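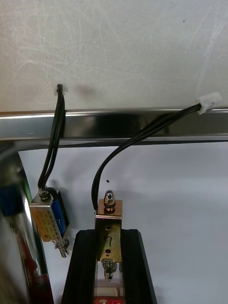

Two white plastic connectors on their black cables, above a steel rail.

2 Dec 2022

If you've walked past the old Nemus shop in Noltthorpe lately, you'll have seen the paper finally come down off the windows. I stuck my head in this week (I'm nosy, I admit it) and got the full story from Peadar Sheehan, who is turning the place into a repair shop called Darkamar.

The idea is simple enough. You bring in a lamp, a radio or a toaster that's quit on you, and Peadar or one of his 3 helpers sits down with you and tries to fix it. You pay for parts and put whatever you like in the jar. He ran a tryout in the library back in April and 17 people showed up with broken stuff, including me and my poor desk fan!

The town has put in $2,000 toward tools, and the lease runs for 6 months to begin with. Peadar would love to stay longer, but he wants to see how the winter goes first. "Loose wires and bad plugs, that's most of what comes in," he told me. "People are surprised how little it takes."

Doors open next week, afternoons only for now. Nam, the noodle place next door, is doing soup for anybody waiting on a repair, so come hungry. Large appliances are a no for the moment, and please don't leave things on the step overnight. I'm bringing my hair dryer.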